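Olska Loft Ladder: Set-up Guide

Section 2: Fitting the ladder to the hatch frame

Read this section through once before you start. You will need a second person for steps 3 to 5. Fitting usually takes roughly 2 hours.

Before you begin

The Olska suits ceiling heights up to 2,000 mm above the top landing, measured floor to ceiling on the low side. For anything higher, order the Caldeira extension section. The hatch frame must be fixed to sound joists on all four sides. If your frame came from Nirkero, the pilot holes are already drilled.

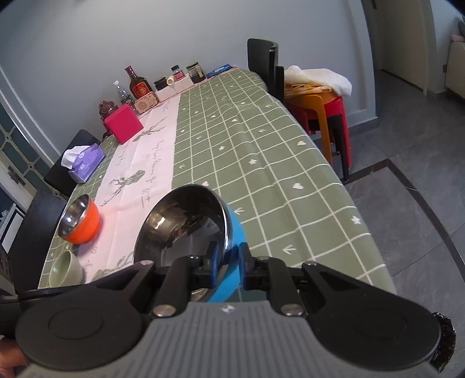

2 min read

Caution: do not cut or notch a joist or roof truss to make room for the frame. Ask a structural engineer first.

1. Check the frame is square by measuring both diagonals. They should match. Pack the corners if they don't.

2. Mark the hinge side. The ladder must open towards the clear part of the landing, never over a stairwell.

3. Lift the folded ladder into the loft and rest it on boards laid across the joists. Keep the transit strap on.

4. Line up the mounting plate with the pilot holes and put in the two end screws. Leave them a half turn loose.

5. Put in the remaining screws, 14 in all, then tighten from the middle outwards. Use a hand screwdriver for the last few turns — a drill can strip the heads.

6. Cut the transit strap and lower the ladder slowly. Both feet should sit flat on the floor.

Note: if one foot is raised, go back to step 1. Do not put card or carpet under it.

7. Fit the handrail on whichever side you prefer. It needs at least 75 mm of clearance from the wall.

Maximum load

One person at a time. Don't carry anything that stops you holding the rail.

Spare screws and replacement feet can be ordered from the Multhorpe depot. The depot closes for stocktaking in July, and orders placed then are sent out when it reopens.

Guide last revised 16th October. Section 3 covers the hatch cover and draught seal.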